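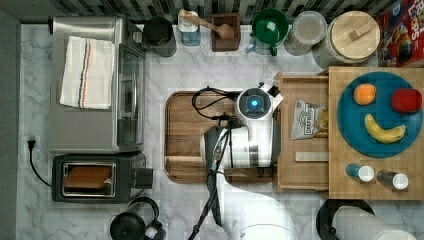 The kitchen counter at the Endberg house, our home for most of May.

The rules said the robot had to make breakfast. They didn't say breakfast for whom, so our team spent the first meeting arguing about whether toast counts if a person wouldn't eat it.

I was on the toast side. I'm still on the toast side!

Our club had 22 kids in it and one arm, and the Gendico Cup gave every school the same job: pick up a slice, carry it to the plate, put it down. You got 90 seconds. You could practice anywhere you liked as long as it was a real kitchen, and mine was the only one with a mother who said yes before she'd heard the whole question. So that's how the thing ended up on our marble, with its blue light glowing next to my little brother's cereal (he had opinions about where he was going to eat now, and he shared them every morning).

We called it Drindola. I'd like to say there was a good story behind that, but somebody typed it into the name box with cold hands and we all liked it too much to fix it.

I wrote the part of the code that decided how hard to squeeze. Bread is awful. Squeeze too little and it slides out over the cutting board, squeeze too much and you've got two corners and a lot of crumbs. By the second week I was dreaming about crumbs. My mother put a clean towel over the toaster oven every night like she was tucking it in, and every afternoon four of us came through the back door with our shoes on and wrecked the place again.

The fruit plate was my idea. If Drindola could tell a banana from an apple, I said, it could surely find a piece of toast. It found the banana beautifully. It loved the banana. You could ask for toast, you could ask very nicely for toast, and off it went to the teal plate like it had heard its name called.

"Maybe it's telling us something," said our captain, who hadn't slept much either.

Try 958 was the one. I know because the log kept the number, and I've still got the log. It was a little after four in the afternoon, everyone else had gone out to the yard, and I was only running it again so I could finish my chips in peace. The arm came down over the slot. It stopped there so long I figured it had frozen, and I'd already put my hand out for the switch when it closed on the bread, gently – more gently than I'd ever told it to – and lifted.

I didn't yell. I've thought about that a lot. I stood there with my hand out while it swung over the board and past the tray, dropping one crumb, maybe two, and it set that toast down on top of the orange.

Then I yelled.

We took fourth at the Kalogeropoulos Center. The winning team's robot buttered theirs, the show-offs. On the bus home the captain asked what I'd changed before that run, and I told her I'd gone back and loosened the grip a little.

I hadn't touched it. My brother ate the toast.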